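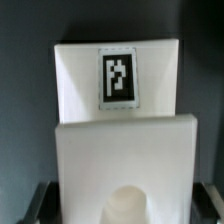

Wrist camera view, tag panel above the block, knob between the fingers.

Nevargate wrist camera kit — worth it for tag-based pick and place?
Forum: End effectors and vision
Started 25 November 2024

slateandshim
I've had the Nevargate wrist camera kit on the bench arm since February and the renewal for the support plan is due, so I'm after opinions before I pay for another year. For those who haven't seen it, the kit is a small camera, a bracket that bolts between flange and gripper, a sheet of printed tags and a licence for the pose software. The arm and gripper are our own.

The job is grasping white plastic parts by a knob on the front. A tag goes on the panel above, the software gives a pose for the tag, and a fixed offset gives the grasp point. The frame at the top is typical of what I get on approach.

Good points: the bracket is stiff, hand-eye calibration is a guided routine, and the tag locks on without fuss when it's square to the lens. I run it at 600 lux on the work surface.

Bad points: fixed focus. The tag is readable but its edges are a bit soft, and by the time the knob is between the fingers it's softer still. The offset is only as good as the tag angle, and I see up to 5 mm of wander at the knob when the approach is oblique.

Is anyone running something better at a similar price?

torque_ledger
Your tag is on crooked. Look at the right side of it against the panel edge. If your offset assumes the tag axes are parallel to the part, that's a chunk of your error right there and it has nothing to do with the camera.

slateandshim
Fair, it's a hand-placed sticker. I measured the offset with the sticker in place though, so a constant skew should drop out. The wander changes with approach angle.

torque_ledger
It drops out for that one part. Move to the next part with its own sticker and it's back. Use a placement jig or print the tag on the panel.

Changing with approach angle is ordinary planar tag ambiguity. A single small tag seen nearly front-on has weak information about tilt. Multiply a small tilt error by the distance from tag to knob and you get your wander.

brinewell
I'd put more of the blame on the kit. We trialled it next to the Primach unit. Same arm, same tags, 40 mm printed size. Primach has manual focus with a lock screw, and once it was set for the grasp distance our repeatability was clearly better. Their software is worse. The calibration tool exports a text file and you're left to sort out the frame conventions yourself, which cost me 2 days.

slateandshim
Did the Primach bracket clear your fingers? Mine are dark with bare metal along the inner edges and they take up both bottom corners of the view. I can live with that, but no more.

brinewell
It sits further back, so you see more finger, not less. Depends on your jaw length. They do an angled bracket but I haven't tried it.

koppel_mount
Disagree with torque_ledger on printing tags on the part. If the part gets revised you scrap stock. Stickers are fine if you measure each one and store the offset against the tag ID. The Nevargate software supports this, it's in the object table under "local transform". The manual barely mentions it.

Also, mask the fingers. There's a polygon mask in the detector settings. It won't change your accuracy but it will cut processing time a little.

torque_ledger
Measuring every sticker is fine for five parts. It's not fine for a tray of them.

koppel_mount
He hasn't said he has a tray of them.

slateandshim
Small batch, so per-sticker offsets are workable. I didn't know about the local transform field. Support never brought it up either, and I've asked them about offsets twice.

hanline
Has anyone used Nondska's service for this? They come out, calibrate, and leave you a report. We had them in for the Han cell and the report was thorough, but the quote for a second cell was more than the camera kit. I wouldn't bother for a bench arm.

One thing on the picture: white part, white panel, grey wall. The tag has plenty of contrast, the part has nearly none against itself. If you were hoping to drop the tag and use edges to find the knob, I don't think this camera will do it. Cream knob in front of a white block, out of focus. You'd want side lighting at the least.

slateandshim
Tried edges early on and gave up. Tags are staying.

brinewell
Then a second tag on the block face would do more for you than a new camera. Two tags at different depths and the tilt problem mostly goes away.

torque_ledger
Agreed on that much. Keep it clear of the knob or the fingers will cover it on final approach.

slateandshim
Will try the second tag with local transforms and log the error by approach angle. Leaving the support plan to lapse for now — the software licence carries on without it. I'll post the numbers in this thread once I've got a full set.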